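She runs the repair counter at Skenow, a narrow shop in Grestdale, and she talks while she pins. Fourteen years at it. Started on a machine from her aunt, "a Baltach, heavy as a stove." Still uses it.

What comes in most? "Hems. Always hems. Then zippers." Coats in February, when people notice the lining has gone. She charges 5 dollars for a button and thinks thats too much – her sister thinks it's too little.

I ask about fast fashion. She shrugs. "People want to fix things. They just don't know what to ask for." So she started a class, 2 hours, in the back. Needle, thread, one running stitch. The first night she'd set out chairs for five and had to borrow more from the bakery.

Any advice? "Wash it before you bring it. Please." And thread – buy decent thread. She won't touch the 100-spool bargain box, it snaps. 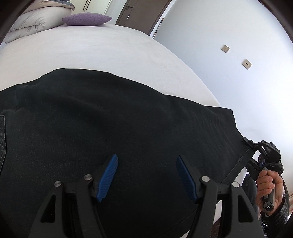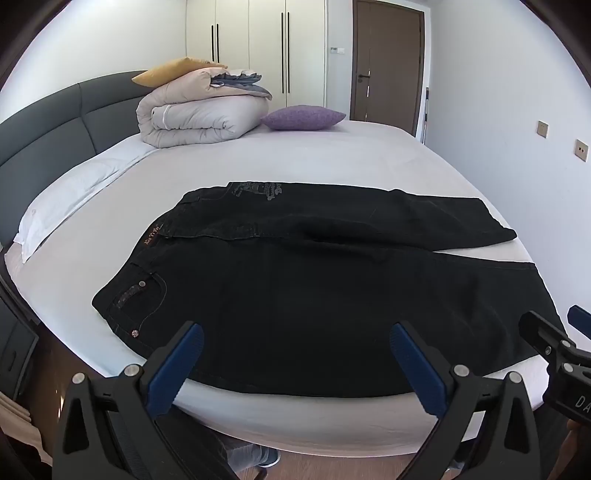
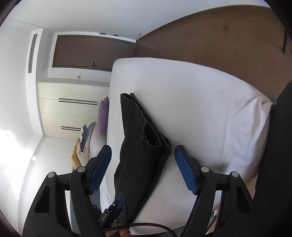 Black cloth, white sheet.

Words by the Grestdale desk, staff writer

Last question, does she mend her own clothes? Long laugh. "There's a pile." How big? She went back to her pins and the next customer was allready at teh counter with a coat.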